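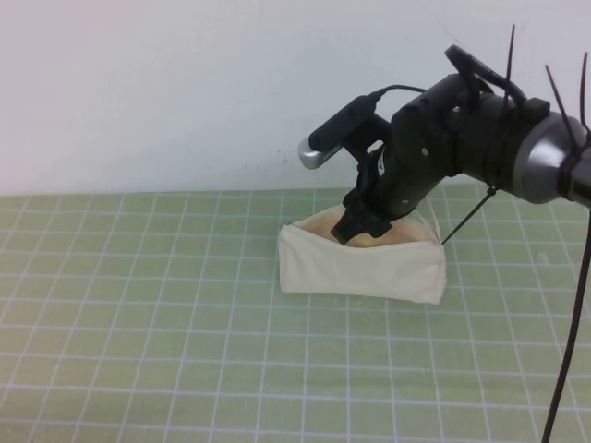

Figure 1. Robot arm over a white cloth bag on a cutting mat.

Who Decides Who May Leave? A Look at Exit Controls in the Republic of Niritz
Term project report, Comparative Rights seminar

1. What I set out to do

My first plan was to write about passports in general. That was far too big, and after two weeks I had a folder of notes on visa fees and nothing to say. I narrowed it to one question: when a government stops one of its own citizens from leaving, who has to know, who has to agree, and how does the person find out? The country I picked is Niritz, partly because its travel code has been translated into English and partly because its government describes the code as a model of openness. I wanted to see if that held up. For the most part I don't think it does, although some parts surprised me.

The sources are the translated Travel Code, the published notes of the Plovidine district court, the government's own yearly summary, and a set of complaint letters collected by the Haslinger Center, a legal aid office that helps people appeal. I read all of these at a desk. I did not interview anyone, and I have never been to Niritz. Where I am guessing I try to say so.

2. Background

The rule that a citizen can be held inside the country is old. The first version dates from 1855, when the worry was young men leaving before military service. A local magistrate could refuse an exit paper, but he had to write down the reason in a book that anyone in the district could ask to read. I bring this up because the government's summary treats the 1855 law as a dark age that the present code rescued people from. On paper, at least, a farmer under the old law had an easier time finding out why he was refused than a schoolteacher has now. Whether magistrates really opened the book when asked is another matter, and I found no record either way.

The military service reason dropped out later. What stayed was the power itself, and over the years it was attached to new reasons: unpaid taxes, pending criminal cases, child support, and finally "conduct likely to harm the standing of the Republic." That last one is Section 30, and it is what most of this report is about.

3. How the code works

A travel hold can be placed in three ways. A judge can order one in a criminal case. The tax office can ask for one and must send a letter first. Or the Interior Ministry can place one under Section 30, with no judge and no letter.

The first two are fairly ordinary. I may not like tax holds, but a person who gets one knows the amount owed and knows that paying it lifts the hold. The court kind comes with a hearing date. Plenty of countries do something similar, and I don't see a strong case that these are abusive by design.

Section 30 is different. The ministry does not have to give the person any notice. It does not have to name the conduct. The hold has no end date unless somebody writes one in. The person usually learns about it at the airport desk or at the land crossing at Nurkis, which is the busy one, with bags packed and a ticket paid for. The officer at the desk can see that a hold exists and nothing else. Several of the complaint letters describe the same exchange almost word for word: the traveler asks why, the officer says the order came from the capital, and the traveler is given a telephone number. One writer says she called it at 4 in the afternoon and was told the office closed at noon.

4. The government's case

I want to be fair to the other side, so I will set it out as well as I can.

The ministry says Section 30 is rarely used. It says that giving notice would let the person flee before the hold takes effect. It says there is an appeal, and that travel is a privilege granted through the passport, which remains the property of the state. The yearly summary reports 808 holds of all types and says the "great majority" came from courts and the tax office.

The trouble starts with the number. It is not broken down. A "great majority" could be 800 or it could be 500, and the summary gives the reader no way to tell. When the Haslinger Center asked for the split, the ministry answered that publishing it would reveal methods. I can't think what method is revealed by a total. If Section 30 is as rare as claimed, the total would be the best evidence the ministry has, and it has chosen to keep it in a drawer.

The argument about fleeing is better, but it only covers the moment before the hold. Once the hold is in the system, telling the person about it does not help them get out. So it might justify silence for an hour. It can't justify silence for a year and a half, the longest case in the letters.

As for travel being a privilege, the constitution of Niritz says in its own text that every citizen "may depart from and return to the Republic, subject to law." The ministry leans on the last three words. My reading is that "subject to law" ought to mean a law with some content a person could follow or break. A rule that says a minister may decide is a law in the thinnest sense. I admit the courts there have not agreed with me.

5. The appeal at Plovidine

All Section 30 appeals go to the district court in Plovidine. I had expected to find that the appeals always fail. They don't. In the notes I could read, the court sometimes lifted a hold, mostly where the ministry had sent the wrong form or missed a deadline. What I could not find was a case where the court looked at the reason for the hold and said it was not good enough.

The judges explain this by saying the reason is a matter of policy. So the court will check if the right person signed in the right box, and will stop there. One set of notes spends two pages on whether a stamp was valid. The question of what the man had done to harm the standing of the Republic gets one sentence, and the sentence says the file is sealed.

There is also the cost. The appeal must be filed in person, within 30 days of the date of the hold. That is the date it was placed, and the person may have learned of it much later. Someone who doesn't travel often could lose the right to appeal before finding out there was anything to appeal. I read this part of the code several times thinking I had misunderstood it, and I checked the translation against a second one in the library. Both say the same thing. The court can forgive a late filing "for cause." In the notes it did so twice.

6. Who gets held

This is the weakest part of my report, and I would rather say so than dress it up. The letters come from people who went to a legal aid office, so they can't stand for everyone. With that warning, the writers include a union organizer, a blogger, the head of a group that had called for a recount in a local election, and a man who says he has no idea why he was picked and seems to be telling the truth. Several were on their way to speak at a meeting or accept an award abroad.

It would be easy to conclude that the power is used to keep critics from talking to foreign audiences. I believe that is likely. But I notice that I believed it before I opened the folder, and the center that collected the letters believes it too. The ministry could prove us both wrong by publishing the reasons, or even the categories of reasons. Until it does, I think people are entitled to draw the obvious inference, as long as they remember it is one.

7. The reform proposal

A bill now before the parliament would require written notice within 3 days and a yearly count by section. Newspapers in the country have called it historic. I am less impressed. The notice has to state that a hold exists and which section it falls under, but it still does not have to describe the conduct. A letter that reads "Section 30" tells a person slightly more than the officer at Nurkis did. The bill also leaves the sealed file alone, and there is no time limit on the hold itself.

The yearly count is the useful part. If it passes, someone writing this report again could at least replace my section 6 with real figures. Hearings are expected in November, after this report is due.

8. What I would change

I would move the start of the appeal clock to the day the person learns of the hold. I would put an end date on every hold and make the ministry go to a judge to renew it. The judge should see the file, and the person should get at least a summary of it. None of this would stop a government that is determined to misuse the power, and I am doubtful of reports that end by pretending otherwise. It would make misuse slower and leave more paper behind.

9. Limits of this report

I relied on translations. The court notes are selected by the court, and I don't know what was left out. I did not compare Niritz with its neighbors, which my outline had promised, because the material on them was too thin to use. I also have not dealt with dual citizens, who come up in two of the letters and seem to be treated under a separate set of rules I could not get hold of.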